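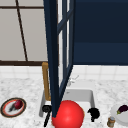
Module 4: Household Water Supply and Metering
Course tutor: Poul Eskildsen

This session considers how domestic water use is recorded and billed. Students should read the Quinlan case notes before the seminar.

A meter records the total volume that has passed through it. Use over a period is the later reading less the earlier one. In the Quinlan notes, the July reading was 2379 cubic metres and the previous reading was 2308, giving a use of 71 cubic metres.
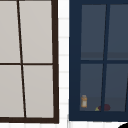
Why are two readings needed to work out a bill?
A single reading shows only the running total since the meter was fitted.

Standing charges are billed separately and do not vary with use. Seminar groups will compare the Hadeo and Trudico tariffs and submit one joint answer of no more than 2 pages.
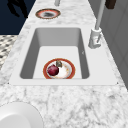 Kitchen sink with a plate in the basin.

Written answers are due by Mar 13, 2026.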